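Valton puts a price on its robot plan, and the questions start

A request to buy 3 robot arms for the Valton assisted-living residence has moved to the final budget round with most of its numbers filled in and a few of the important ones missing.

The proposal asks for $107,000 over 2 years. It would pay for the arms, mounting hardware, staff training and a license for the simulation software the planning team has been using since September. The arms would clear and set tables in the shared dining rooms, a job now done by kitchen aides between meals.

Valtteri Hakala, who wrote the request, says the software license is what makes the rest of it safe to approve. The team can try out arm placement and table layouts on a screen before anyone drills into a floor.

"We can get it wrong as often as we like in there," Hakala said. "Getting it wrong in the dining room costs money."

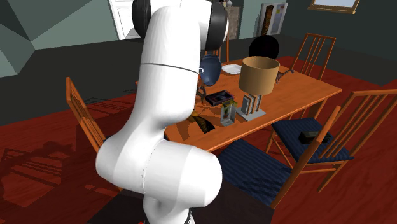 A simulated dining room with a white robotic arm near a wooden table and four chairs.

The residence says the simulated arm completed 70 percent of its table-clearing runs. That figure appears on the first page of the request. What counts as a completed run does not appear anywhere, and neither does the time each one took. The request is also silent on what happens to the other 30 percent, which in a real dining room would presumably mean an aide walking over to finish the job.

Brunello Ferri, who reviews equipment spending for Valton, has asked for both. He has also asked why the maintenance line stops after the second year, when the supplier, Skirnov, expects the arms to be in use well past that.

"I have read a lot of requests where the savings go on forever and the repairs don't," Ferri said. "I'd like to see one year of honest running costs, with somebody's wages in it."

Wages are the soft spot. The plan promises to free up kitchen hours but doesn't say how many, or whether those hours would be cut or moved to other work. Hakala said no jobs are at risk — a statement that is not in the written request either.

A competing quote from Drirkska came in lower but left out training. Ferri wants the two put side by side on the same terms before any deposit is paid. He has also suggested renting a single arm for one dining room first, an option Hakala says would delay the project and drive up the cost per unit.

A revised request is due before the budget closes. The simulation license, which is billed separately, has already been renewed.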